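Divider insert

A divider insert (also partition, cell insert, egg-crate, in older trade catalogs "the nest") is a piece of folded or slotted board set inside a shipping carton to keep the goods apart. Mostly used for bottles, jars, tubes, candles, lamp parts, glassware. Belongs to the wider family of interior packaging along with pads, liners, end caps and molded pulp.

Names

Usage is a mess. In the bottling trade "partition" almost always means the slotted kind. Toiletries packers say "tray" for anything with a floor to it. "Nest" survives in the Jivitz mill district and a few old price lists. This article uses insert for all of them unless noted.

Main types

Slotted partition. Flat strips, each cut halfway through, pushed together crosswise. Folds flat, cheap, no glue. Has no floor, so it depends on the carton for everything. Strips can creep upward in transit if the headspace is too big.

Tray with dividers. One blank folded up into a shallow tray, the upright walls either part of the same blank or dropped in after. Holds its shape outside the carton, so it can be filled at a bench and then lowered in. Slower to make. Uses more board per cell.

Serpentine. One long strip bent back and forth. Short runs only. Tends to spring open.

Hashemi fold. A tray type where the divider walls are doubled over and tucked into the floor. Stiff for its weight. Fiddly to set up by hand – most plants that tried it by hand went back to slotted within a season. Now mostly machine erected.

Materials

Solid board (chipboard) for light goods, corrugated for heavy or brittle ones. Solid board is thinner so more cells fit in the same carton, but it dents and stays dented. Corrugated gives some cushion. Flute direction matters: flutes running up and down take the stacking load, flutes running sideways crush early. A common mistake on short runs, where the blanks get turned on the sheet to save board.

Recycled content is usually high. Nobody sees the insert, so color and print finish dont come into it. Coated board is used for chilled goods and for anything likely to leak.

Use with toiletries

Pump and spray bottles are awkward. Tall, light, top-heavy once the nozzle is on, and the nozzle is the part that breaks. Older practice was to ship body and nozzle seperately and join them at the wholesaler. Most are now shipped assembled with an overcap, or with a clip under the trigger on trigger types.
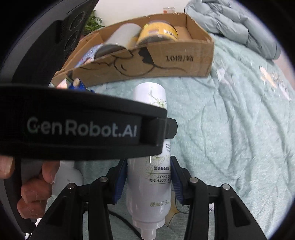
White spray bottle with a printed leaf and flower design.

Cell height is the usual argument. Walls to the shoulder of the bottle stop bodies knocking together and leave the top free for picking out. Walls to full height protect the nozzle too and carry some of the stack, at a cost in board. The Plurum packing guide, widely copied in small plants, settles on two-thirds height for round bottles and full height for flat ones. Reasons not given in the guide.

Printed bottles bring in a second problem, scuffing. Raw board edges are abrasive, and a bottle turning a little in its cell for a few hundred miles will lose ink in a ring. Fixes: a tighter cell, a thin sleeve, a smoother liner, or printing with a harder ink. Tight cells are cheapest but slow down loading. Two trials at Sundedel compared sleeves against tight cells over the same truck route; the tight cells won on cost, sleeves on appearence.

Sizing

Cell width is the widest point of the item plus clearance. Too little and packers force the bottle, tearing the wall. Too much and the bottle leans. Odd shapes are measured across the diagonal. Labels count. Overcaps count, and are often forgotten because the sample bottle arrives without one.

The insert as a whole should be slightly smaller than the inside of the carton. If it has to be pushed, the corners bow out, and bowed cartons stack badly on a pallet.

History

Straw and wood shavings came first, then slatted crates. Paper partitions appear once board could be slotted cheaply by machine. The Jivitz mill listed 289 patterns in its first catalog of inserts, most of them for medicine bottles. By the last catalog it was 2582, a lot of them one-customer sizes ordered once and never again. The mill's pattern sheets are still used as a reference by collectors of old pharmacy packaging.

Mixed cartons, meaning one carton with several kinds of goods, came later with mail order. These often have an insert in one part only and open space or loose fill for the rest.

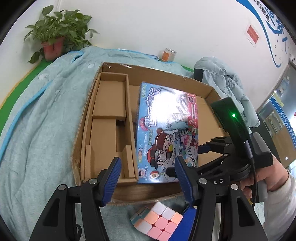 A reader's note sent in last December objects to the sizing section, saying that clearance should be worked out from the packed weight as well as the width, because a heavy bottle in a loose cell will cut through solid board at the base long before it leans. The same note asks for a separate entry on half-depth trays. Not written yet.

Disposal

Plain board inserts go in with ordinary cardboard. Coated ones often not, depends on the local plant. Slotted partitions get reused a lot at home – drawer organizers, seed starting, storing ornaments. Reuse in trade is rarer, walls soften after a few trips and the slots open up.

See also: Carton; Molded pulp; Void fill; Overcap; Flute (corrugated)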